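Ticket 168 — Runov wicker baskets, finish and rim complaints
Opened by: Siriporn Rungrueang
Assigned to: Lorenz Brunner
Category: Play corner furnishings / storage
Status: Resolved, one item left open
Opened: 6 Nov 2024

Reported problem

The dark brown baskets we bought for the block sorting table at the Trivholm center leave brown marks on the tabletop. The marks are short curved streaks, the same shape as a basket corner. They come off with a damp cloth but they are back by the end of the day. Two of the children's blocks also have a brown smear on one bottom edge. I would like to know if the baskets are losing color and if we should send them back. They are the Runov shallow rectangular ones with the braided rim.

Second problem, may be related: the baskets slide. When a child drops a block into the front one it moves back and knocks into the one behind it.

Lorenz Brunner

Thanks. A few questions before I order anything.

Are the marks only where the baskets sit, or all over the table? Does the color come off if you rub the rim with a white cloth, first dry, then damp? What is the table being cleaned with? And how are the baskets normally set out?

Siriporn Rungrueang

Marks are only under and behind the baskets. Dry cloth on the rim, nothing. Damp cloth on the rim, nothing. Damp cloth on the underside of the front basket, brown on the cloth right away. I did the same on the rear basket and got a very faint mark.

The table gets the pink spray from the supply closet. Ekkachai does it at closing and puts the baskets back on afterward.

They go one behind the other against the wall, long side facing the children. Blue goes in the back and red goes in the front. Blocks start on the table and get sorted.
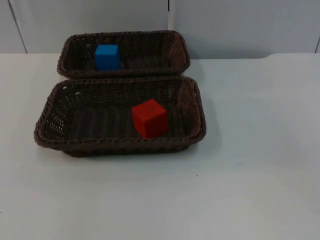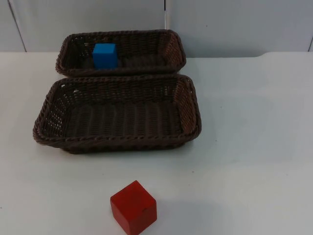 Sorting table, both baskets in their usual places.

Lorenz Brunner

The rim and the underside giving different results is useful. If the strands were losing color I would expect it everywhere, including the rim, where hands go all day. My guess is that something is sitting on the bottom of the front basket. Please try this in order and write down what you get after each step.

1. Take both baskets off the table and empty them.
2. Wash the undersides with warm water and a drop of dish soap. Use an old toothbrush along the weave. Rinse.
3. Stand them on end on a towel until fully dry. Overnight is best.
4. Wipe the table with plain water only and dry it.
5. Put a sheet of white paper under each basket and use them as normal for one day.

Siriporn Rungrueang

Did steps 1 to 4 last night. The water from the front basket was brown, the water from the rear one slightly gray. There was grit in the weave at the corners of the front basket, like fine dirt.

Paper test today: rear basket, clean. Front basket, one light smudge at the left corner. Much better than before but still something.

Vichien Sriwong

Adding to this because I set up that room in April. The front basket was not bought for the table. It was on the low shelf by the garden door with the clay pots in it, and it got moved over when the Restov bins were thrown out. The rear one came new. That would explain the dirt.

Lorenz Brunner

It would, thank you. Siriporn, please repeat step 2 on the front basket only, and pay attention to the corners, where the strands double over. If you can, run water through from the inside so it pushes the dirt out the bottom. Then paper again.

Also please stop putting the baskets back while the table is wet from the spray. Even clean ones will pick up whatever is left on the surface and hold it in the weave.

Siriporn Rungrueang

Second wash done with the hand shower in the laundry room. More grit from the left corners. Paper stayed white all day, both baskets. I wiped the two smeared blocks with a damp cloth and they came clean, paint is fine.

Ekkachai Khunthong

Noted about closing. I now leave the baskets on the shelf overnight and put them out in the morning.

Lorenz Brunner

Good. Now the sliding. I don't want suction feet on these, they pull out of the weave. Cut two strips of the rubber shelf liner (the open mesh kind, there is a roll in cabinet 104) to fit under each basket, a little shorter than the base so the edge doesn't show and get picked at. Leave a finger's width between the rims too. If they start out touching, any push on the front one goes straight into the back one.

Siriporn Rungrueang

Liner is in. Front basket stays put when a block is dropped in. It still moves if a child leans on the rim, but that I can live with.

One leftover: there are small scratches on the tabletop where the front basket used to slide, probably from the grit. They don't wipe off.

Lorenz Brunner

Leave the scratches for now. I have asked Thongchai Chareonsuk to look at the surface when he is in for ticket 162. No return needed on the baskets. Closing the marks and the sliding, keeping the scratches open under his name.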